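工单 236：洗手台整理任务，腕部相机策略成功率无法复现
项目：Misix
提交人：Joanne Hebden
状态：重新打开
优先级：中

问题描述
Bollness 组的内部报告说，加入腕部视角之后，洗手台任务的成功率明显高于只用外部视角的基线。我按报告里的配置重跑，没看到这个差距。上次工单以“环境差异”为由关闭，我不接受这个结论，差异在哪里没有人写出来。

环境
浴室洗手台，花岗岩台面，台下盆，镀铬龙头。台面物品按杂乱布置：牙刷、剃须刀、纸巾、不锈钢杯、几支管装用品。训练数据 1766 条，权重用 Oakley 分支的默认版本，未做微调。

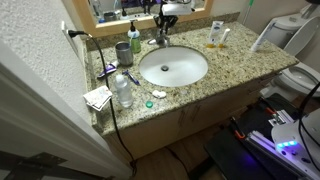 每轮上限 600 步，超时算失败。报告没有说明超时怎么算，我问过两次，答复都是“按惯例”。如果他们把超时的轮次剔除，分母就变了，那个提升可能全是这么来的。

已排查
1. 相机标定重做，误差在允许范围内，结果没变。
2. 换回旧版控制器，结果没变。
3. 关掉腕部输入，只留外部视角。成功率略降，但两组的波动区间重叠，我不认为这能叫“显著”。
4. 检查龙头附近的腕部画面。夹爪连杆占了画面下方一大块，龙头底座被挡住一部分，镀铬面和盆底都有反光。洗手液瓶横在台面上，只露出一部分。
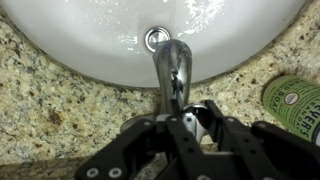 报告把收益归因于“近距离几何信息”，可是没有做遮挡消融。我建议把夹爪区域涂黑再跑一遍，如果数字不动，这个解释还能留着；如果掉得厉害，策略学到的多半是夹爪自身的位置。

回复（Cemstead 支持）
超时轮次的处理已转给评测脚本维护人。请附随机种子和完整日志。

回复（Joanne Hebden）
日志已上传，种子写在配置文件第一行。另外请提供你们那边的原始逐轮记录，汇总表我已经有了，没有用。拿到之前请不要关闭本工单。

待办
遮挡消融：未开始
逐轮记录：等待对方
超时口径：等待对方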